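Veltberg House -- Tenants' Meeting, Room 203
Minutes, March

1. Tables and plates
The large white table stays in the room. It was agreed that a plate on it is enough for small snacks, and that everybody wipes the top after use.
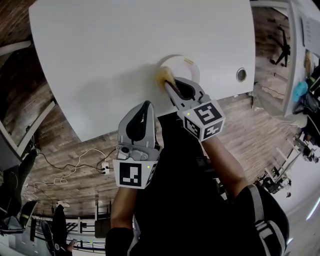 2. Walls
The brick part will not be painted. The white part above it gets new paint in April -- Storlow has sent an offer. The table with the dark gray top must be moved before the work.

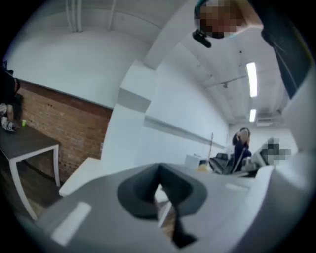 Who keeps the key during the painting?
The Ambrose office, until 17:00.

3. Next meeting
In April, at 10:00, same room.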